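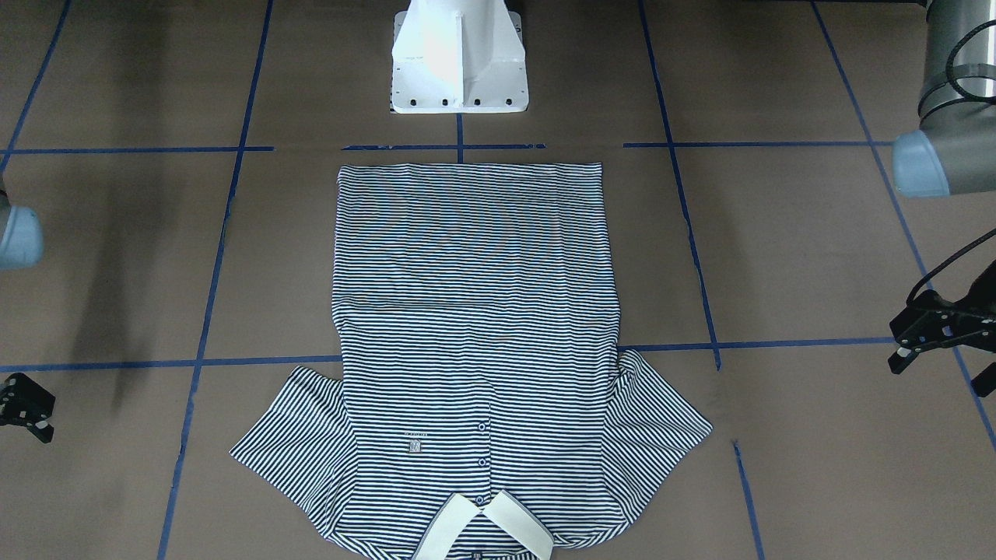 Week 6 is on reading skincare claims, and most of what follows is me being unimpressed by them. Start with "visibly smoother." Smoother than what, measured how, on whose face? The word "visibly" promises very little, because looking is a poor instrument. Take a striped knit shirt laid flat on a floor, navy and white, hem nearly straight. Ripples in the fabric show up as waves in the stripes. On plain cloth I doubt you'd catch half of them. Skin has no stripes, so whoever grades it is relying on the lighting, the angle and their own expectations. Keep that in mind when you get to the before-and-after pairs in the reading.

Home > Course Notes > Reading | Labs | Office Hours

The Laven serum study

The leaflet says 75 percent of users "agreed their skin felt firmer" after four weeks. Read the small print. There were 65 users, all of them given the product free, and no comparison group. Agreeing with a sentence somebody else wrote is weak evidence. Ask what the other answer choices were. The leaflet doesn't say.

Sandamali Dewan's worksheet asks you to rewrite the claim so that it says only what the study can support. Last year's best attempt was "Most of the people who got this free said they liked how it felt." Try to beat it.

Percentages and concentrations

Murnen prints "with niacinamide" across the front of its jar and gives no percentage anywhere. You can't work one out from the ingredient list either. Order tells you something near the top of the list, but ingredients at one percent or less can go in any order the company likes. Painemal does print a number, for a "complex," and a complex can be mostly water and glycerin. I would not pay extra for either.

"Dermatologist tested"

Tested for what? Usually irritation, under a patch, on a back. Even a product that did badly could be called tested. The Oderell cleanser says "tested on 200 women," and I have written to ask for the results. No reply so far.

Bigger samples help with some problems and do nothing for others. An online survey of 3,000 customers still leaves out everybody who hated the stuff and stopped buying it.

For the lab

Bring one product you use and like. Copy every claim off the package word for word, then mark each as measured, self-reported or meaningless. Argue with me if you think I'm too harsh on yours. Yi-chun Hsiao has the grading sheet, and drafts are due before the November break.

Filed under: Cosmetics and Consumers, Handouts, Week 6

Related notes
Week 4: What "fragrance free" leaves out
Week 5: Patch testing at home
Week 7: Sunscreen labels
Reading list, second half of term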